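Oiling a butcher-block top, which product and how often?

Saro_kitchen
Posted 11/01/2019
Hello all. I moved into a flat where the previous tenant left a butcher-block top, the pale kind made of many narrow strips glued together. I like it very much but I do not know how it was treated before. Water drops used to stay on top like small pearls. Now they go flat after a minute and leave a grey shadow. I have read that I must use mineral oil, and I have also read that mineral oil is a waste of time and I must use hardwax. The Lindqvist hardwax costs more than double. The top is in daily use, we eat at it also. What do you advise?

pale_plank
Mineral oil, and do not think too much. I have used the Zulto one for eight years. Warm the bottle in hot water first, put on plenty, leave it overnight, wipe in the morning. Once every month in winter, less in summer.

tornio693
I disagree with pale_plank, with respect. Mineral oil never dries. It goes in, it comes out again on your bread and your paper towels, and after one month you are at the beginning. I did this for two winters. Then I sanded everything back and changed to the Lindqvist, two thin coats, and I have not touched it again except near the sink.
The word thin is important. My first coat was too thick and stayed sticky for days. I had to rub it off with a white pad and start once more.

pale_plank
But when you get a deep scratch you must sand the place and make the finish match. I just put oil. For a person in a rented flat this is easier, I think.

tornio693
A small repair is also possible with hardwax. You sand the one strip along the grain and stop at the seam, then the eye does not see it. I agree that it needs more patience.

Jivitach
Before you choose, find out what is on it now. If the old finish is a varnish, neither oil nor hardwax will go in. Scrape a little with a fingernail or a blade at a corner under the edge. White flakes mean varnish. If you get only fine dust it was probably oiled.
My blocks are maple and quite light. I use oil with some beeswax in it, so I am somewhere between you two.

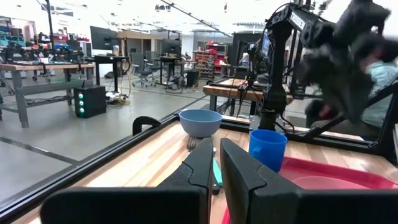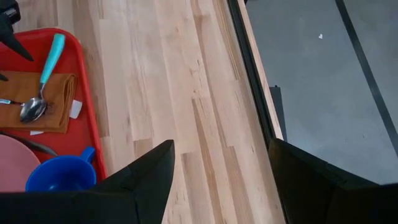 Pale wood in both, with the strips easy to see.

Saro_kitchen
How long should I wait after sanding before I put the first coat?

Jivitach
Wait only until the dust is gone. Vacuum it, wipe with a barely damp cloth, let the wood dry for two hours and then start. If the damp cloth makes the surface rough again, go over it lightly by hand with the finest paper you have.

Saro_kitchen
Thank you. I scraped under the edge and got only dust, no flakes.

moss1286
May I add one thing about the grey shadows. If they are dark and near metal things, like a wet can or an iron pan, this is not only water. Iron makes a black stain in some woods, and sanding will take a long time. Oxalic acid removes it, but use gloves and rinse well. In maple it is less of a problem than in oak.

tornio693
Correct for oak. On my maple I never needed it, sanding was enough.

pale_plank
Please do not recommend acid to somebody who asked about oil - this is a table where they eat.

moss1286
It is sold for wood and it rinses off. I wrote gloves. But fine, try the sanding first.

Saro_kitchen
The shadows are light grey and not near the pans, so I will only sand. I think I will go with mineral oil until April, when I can open the windows, and then decide about the Lindqvist. Is it a problem to put hardwax after mineral oil?

tornio693
It can be. The oil in the wood stops the wax from curing well. Stop oiling at least one month before, wash the top with a little dish soap a few times, and test one corner first.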